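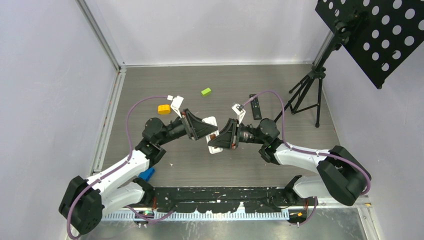

Two arms, one small white object

Ticket 3498
Product: Prerkitz player and download store
Subject: Gaps between tracks on a live album, and one song fades early
Opened by: Akinyi Kariuki
Status: Open (was Closed, reopened by customer)

Akinyi Kariuki
I bought the Bruvdale live album as a download, in the lossless version. It was recorded as one continuous set, so the applause from one song should run straight into the next. On your player there is a short silence between every track. Also, track 6 fades out before the last verse is finished. I have the CD as well and it does neither of these things. Please don't tell me to restart my phone. I have restarted it.

Support (Digby McAlister)
Thanks for getting in touch. Could you clear the player's cache, download the album again and make sure crossfade is switched off? Poor wifi can sometimes cause short silences.

Akinyi Kariuki
The files are stored on the phone, so I can't see what wifi has to do with it. I did it all anyway. Cache cleared, album downloaded again, crossfade off (it was never on). Same gaps. Same fade.

I then copied the files to my laptop and played them in a different program. The gaps went away. The early fade did not. That looks like two separate faults to me, one in your player and one in the file you sold me.

Support (Digby McAlister)
We have had no other reports of this album, so we believe the fault is with the device. Closing for now.

Akinyi Kariuki
Reopening. How many people have bought it? If the answer is 2 then "no other reports" doesn't tell us much. And a device fault that follows the file on to a laptop would be a strange one.

Support (Shalini Rastogi)
I've taken this over. I bought a copy on a test account and compared it with the master the label sent us.

Gaps: I get them on the current version of the player, and I don't get them on the one we had in June. The player seems to be ignoring the start and end markers in lossless files. I've passed it to Obadia Mwaipopo on the player side.

Fade: track 6 in our store is 195 seconds long. The label's master is longer by around half a minute. My guess is that we were sent a radio edit and it was put in the wrong folder, but I haven't proved that yet.

Player team (Obadia Mwaipopo)
Gaps confirmed. I'm not convinced it is only the markers. I turned them back on in a test build and the silence got shorter but was still there between the first two songs. Don't promise the customer a date. The Pollitz album someone logged under another ticket may be the same thing, or may just have been mastered with gaps. Needs a proper listen.

Support (Shalini Rastogi)
The label (contact there is Consuelo Segura) has sent the full track 6 again. I played it to the end before uploading it and the last verse is there. Akinyi, could you download that one track and check? The player fix is not ready.

Akinyi Kariuki
Track 6 is right now, thank you. Gaps are still there, as expected. Please leave this open until they aren't. I've seen "fixed in next release" on the Shehu forum too many times to take it on trust.

Support (Shalini Rastogi)
Left open. Linked to the player fault and set for review in December 2021.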